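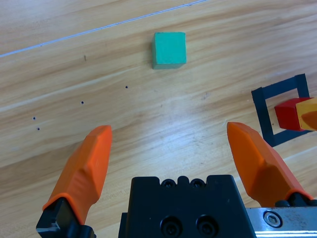 Teaching the arm to sort blocks, part two

Apr 6, 2020

Last time I wrote about getting the arm bolted down and talking to the computer. Since then I have been collecting demonstrations, and I now have 171 of them that I trust. I threw out more than that.

The job is the same one I picked in September. Colored blocks start on the table and should end up in a square of black tape. I picked it because I can tell in a second whether a run went well, and because blocks don't break when I drop them, and I drop them a lot.

Two ways of showing it

I started with hand guiding. You put the arm in its soft mode, take hold of it near the wrist, and walk it through the motion while the software records the joints. It feels natural and I got the hang of it in one evening. The trouble came when I looked at the wrist camera footage. My hand was in half of it, and my sleeve was in a good part of the rest. A policy trained on that learns to look for a sleeve.

So I moved to remote control. I have a Draltov handset, which is a stick with a trigger and a few buttons. The stick moves the gripper, the trigger closes the fingers, and one button marks the start and end of a run. I sit far enough back that I can't reach the table, and I watch the wrist view on a monitor.

It took me a lot longer to get good at this. For the first 40 runs I was steering by looking over at the table, then back at the screen, then at the table again. The recordings are full of little stops where I was looking at the wrong thing. Now I only look at the screen. If I can't do the task from the wrist view alone, the arm shouldn't be expected to either.

Orange fingers

The fingers are covered in bright orange and have flat angled faces. I like them. They stand out well on the monitor, so I always know where the tips are, even with the table shine behind them.

The shine is still a problem. The table has a glossy finish, and there is a pale band of light across the middle of it right where I do most of my gripping. I tried moving the lamp and the band just moved with it. For now I record some runs with the lamp on and some with it off — the hope is that the model stops caring.

What goes wrong

Blocks that touch each other are the hard part. A green one standing by itself out on the open wood is easy. You come in from above with the fingers wide, drop down, close, and go. When red and yellow are side by side at the tape, I have to decide which way to turn the wrist before I come down, and if I decide late, it shows in the recording as a wobble. I have started making that turn high up, well before the descent. The runs look cleaner and they are shorter too.

The other thing is speed. I was going slow because slow felt careful. The first model I trained on that data would creep toward a block and then hang above it, doing nothing, sometimes until the time limit. I went back through the runs and there I was, hanging above the block, thinking. I redid them at a steadier pace and the hanging mostly went away.

Setting up a run

My routine is pretty fixed now:

Put the arm back at the home position and open the fingers all the way.
Place the blocks with my eyes on the table and not on the monitor.
Press the start button, wait a beat, then move.
Finish, open the fingers, back straight up, press stop.
Keep it or delete it right then.

That last step matters more than I expected. I used to save everything and plan to sort it out on the weekend. I ended up with a folder of 591 files with names like "test" and "ok maybe", and going through it was miserable. I do up to 6 runs in a row now before I take a break, and each one gets judged while I still remember it.

Next

I want to try training on just the remote control runs and leave the hand-guided ones out completely. I also have a second handset coming from Billness, which is supposed to give some push back when the fingers close. I don't know yet if it will work with my setup — the driver page is pretty thin. If it does, I'll redo the side-by-side cases first and post the results.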